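Disused well survey: progress and next steps

The Flerkarum Rural Safety Trust began its survey of abandoned wells and boreholes in October, following requests from several parishes in the Sadari valley. Members will recall that the survey was agreed at the last general meeting and that its first purpose is to establish where old shafts lie, what condition they are in and who is responsible for them.

To date the survey has recorded 531 wells. Of these, 80 were found to have no cover, or a cover that would not bear the weight of a child. Temporary barriers have been placed at each of the 80 sites, and the owners have been informed in writing. Permanent capping will follow as contractors become available, beginning with those sites that lie within 70 metres of a school, playground or public footpath.

The survey is led by Piroska Szekeres, who joined the Trust from the district engineering office. In her interim report she notes that the majority of the uncovered shafts do not appear on any current map. Many were dug for market gardens that closed decades ago, and knowledge of them has passed out of the families who now own the land. Her team has relied a good deal on old estate plans held at the Awasthi Library and on the recollections of older residents, to whom the Trust is grateful.

The report draws particular attention to narrow boreholes. A shaft only 30 centimetres across may look harmless in long grass, yet it presents a greater difficulty to rescuers than a wide well, as no adult can be lowered into it. In such cases a second shaft must usually be sunk alongside, and the work is slow. Landowners are asked not to regard a paving slab, a sheet of corrugated iron or a few planks as a sufficient cover. Timber in contact with the ground will rot, and loose slabs can be moved by livestock or by curious children.

A training day for parish wardens will be held at the Fledia Hall, starting at 10 am. Savita Lodhi will speak on the first hour of a rescue: keeping onlookers and vehicles back from the edge, maintaining a calm voice contact with the person below, and passing accurate information to the emergency services. There is no charge for attendance. Each parish may send 2 wardens, and names should reach the Trust office before the end of the month.
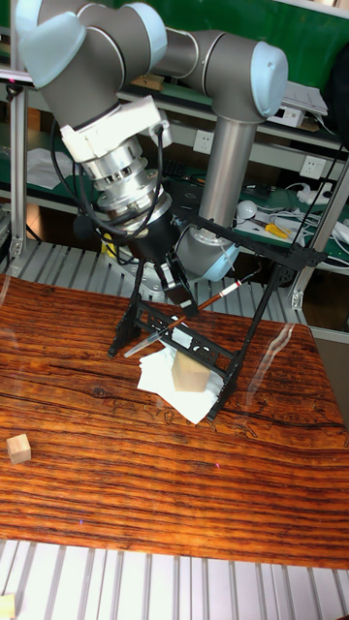
Who pays for a permanent cover when a well is found on private land?

The landowner is responsible for the cost, but the Trust can meet up to half of it where the owner's means are limited. Application forms are available from the office and should be submitted before any work begins.

Residents who know of a shaft that has not yet been recorded are asked to report it by telephone or at the office counter, giving the nearest road or field name. They should not attempt to uncover it, test its depth or fill it in. The capping list will be displayed in parish halls and revised as work is finished.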